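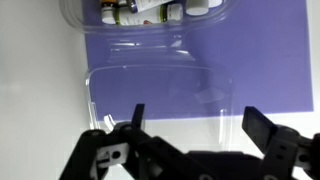 I have been trying to like cabbage for most of my adult life, and for most of my adult life cabbage has been very patient about it. It sits in the bottom drawer. It does not wilt or complain. I bring home lettuce and the lettuce dies, I bring home cilantro and the cilantro dissolves into something you could paint a fence with, and the cabbage just keeps on being a cabbage, waiting for me to run out of ideas.

This past December I ran out of ideas. I'd bought a green one at Minja, the little grocery two blocks over where everything is either very cheap or priced like jewelry, and it was the size of a bowling ball because they only come in that size. The recipe I had in mind used a quarter of it. All cabbage recipes use a quarter of it. I would like to meet the person who was supposed to eat the other three.

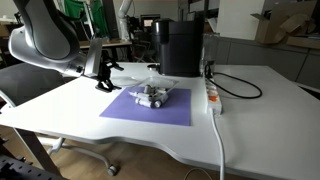

So I made coleslaw, and then I made more coleslaw, and by the third night I was putting it on toast and pretending it was a thing people did in Denmark. It was fine. Coleslaw is a perfectly good answer if the question is "what goes next to the ribs," but we weren't having ribs. We were having coleslaw on toast.

The trouble, I think, goes back to how I met it. In my childhood cabbage was boiled on Sunday from the time we left the house until the time we got back, and what you got was a gray-green heap in its own puddle, with margarine if you'd been good. The smell was in the curtains until Wednesday. You don't just walk away from that. 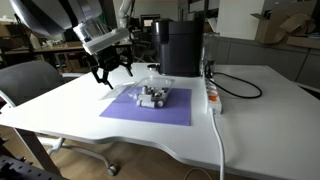
**Marla Quennevy**
Saturday, June 17, 2023

Anyway, I've come around, and the thing that brought me around was burning it. I mean that literally. I had cut what was left of the December cabbage into wedges, meaning to steam them, and then I put them in a dry skillet by mistake while I looked for the steamer basket. (The steamer basket was under the sink with the vases. I have no explanation.) By the time I got back, the bottom sides were black, properly black, and the kitchen smelled like toasted nuts and a little like popcorn. I ate one standing up. Then I ate the rest of them standing up, and there was no dinner.

I've now made it on purpose enough times to tell you how it goes.

## Burnt cabbage, more or less

- 1 small green cabbage, or as much of a monster as your skillet will hold
- 2 tablespoons plain oil
- 3 tablespoons butter
- 2 cloves garlic, sliced thin
- a spoonful of grainy mustard
- half a lemon
- salt, more than feels polite

Cut the cabbage in half through the stem, then into wedges, and leave the core alone. The core is what holds the whole thing together. Every cookbook I own wants you to cut it out first thing, and then you have confetti.

Get a heavy skillet good and hot with the oil in it. Mine is a Rerer, cast iron, and it weighs as much as a toddler. I've had it 13 years and have dropped it once, which was bad news for the floor. Put the wedges in cut side down, salt the tops, and go away. This is the hard part. You'll want to nudge them. Five minutes at least on that first side, maybe seven, and they should be dark enough to worry you when you flip them.

Do the second side, then turn the heat down, add the butter and garlic and a splash of water, and put a lid on for eight minutes or so. If you don't own a lid, a cookie sheet works. When a knife slides into the core without an argument, take the wedges out, stir the mustard and lemon juice into whatever's left in the pan, and pour that over the top.

Eat it with sausages, or a baked potato, or a fried egg. I've had it with all three on the same plate and slept very well.

## A few things I tried that you don't need to

Red cabbage. It tastes great and turns the butter the color of a bruise. Up to you.

Savoy. I had hopes, since it's the good-looking one, but all those frilly leaves catch and scorch before the middle has noticed anything is going on.

The oven. It does work, and you can fit a whole cabbage on one sheet, but you lose that hard black crust. I was using the Iner oven that came with the house, though, and its dial is more of a suggestion box. Yours may do better.

Weighing it. A recipe in the Prekance church cookbook, page 108, calls for exactly 449 grams of cabbage. The rest of the book is in cups and "a good lump." I spent a whole evening trimming wedges and putting them back on the scale, and it tasted the same as always.

## Leftovers

There usually aren't any, but if you started with the bowling ball there might be. Chop them up cold and throw them in with noodles and soy sauce, or into mashed potatoes, or fold them in an omelet with a sharp cheese. They keep three days in the fridge before they start to smell like my childhood.

I have half a cabbage in the drawer right now. It's been there since before Memorial Day, and I peeled off one tired outer leaf this morning and it was pale and crisp underneath, like it had just been to a spa. I'll get to it tonight. We're out of butter, so first I have to go back to Minja, where I'm told they have a sale on lettuce.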